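From: Mateja Begović
To: lurkolari-users list
Date: 28/04/2020
Subject: Re: [lurkolari-users] left arm drops after a protective stop

Ermira Nedeljković wrote:
> Hello all,
> We have the two-arm cell from Humileck, running the Lurkolari
> controller, version 5. Twice in April the left arm has sagged when
> we cleared a protective stop. It isn't a big drop, a couple of
> finger widths, but the second time it came down on the part and
> bent a fingertip. The right arm has never done it. Humileck support
> asked us to check the brakes and they test fine. Has anybody seen
> this, and is it safe to keep running while we look?
> Ermira

Dear Ermira, and hello to everyone else,

I'm sorry about the fingertip, and I'm very glad it was only a fingertip. We had something so close to this over the winter that I got up and found my old notebook before I had finished reading your message, so forgive me if I go on a bit.

Let me take your last question first. Please don't run it with anyone's hands near the table until you know the cause. You can keep working in the simulator in the meantime, which is how we got to the bottom of ours, and I must say it was a good deal less nerve-racking than standing there with a thumb on the stop button.
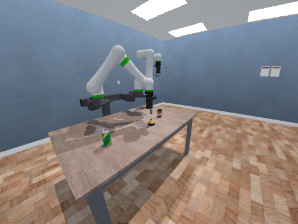 What happened to us was a payload mix-up. The controller holds each arm up by working out how much weight is hanging from it, and when you clear a stop the brakes let go and the motors have to take that load at once. If the number is too low, the arm sinks until the position loop catches it. In our case the left arm had been given the entry meant for the right one. I set the two up in simulation with different tools, the black cylindrical gripper on the left and the small one with two prongs on the right, and then swapped the payload entries on purpose. The left arm sagged on every restart, and with that gripper pointing straight down over the little gray cylinder it had very little room to sag into. The right arm, with the entry that was too heavy for it, crept up a touch instead, and it was hanging so far clear of everything on the table that I could easily have missed it. I wonder if yours does the same and it has simply gone unnoticed?

How the entries came to be swapped is the part I'm less proud of. We had restored a backup after changing a control box, and the restore matched the tools by slot number and paid no attention to their names. Everything looked right on the screen - the names were all where they belonged - but the numbers underneath had traded places. I had tested the brakes too, by the way, and like yours they were perfectly fine.

So, if I were in your shoes, I would lock the cell out, open the payload page for each arm, and read the actual values against the weights on your tool drawings. Don't go by the names. After that, move the left arm well up from the table with nothing in the gripper, get everybody back, trigger a stop and clear it, and watch the joint positions in the log. We log at 48 samples a second for this and it was plenty to see the dip. If the values turn out to be right and it still sags, I would leave it locked out and go back to Humileck with the log in hand.

We also changed the restart routine afterward, so that it waits until both arms report holding torque before any motion is allowed, and it refuses to start if the measured load and the entered load disagree. It was written for version 4000 of our own cell program, so it will want some tidying before it's any use to you, but you are very welcome to it. Just write to me off the list.

Oksanen and Hasham, I know you both restored from backups this spring as well. Would you mind having a look at your payload pages and letting the rest of us know what you find?

Warm wishes, and do tell us how you get on,
Mateja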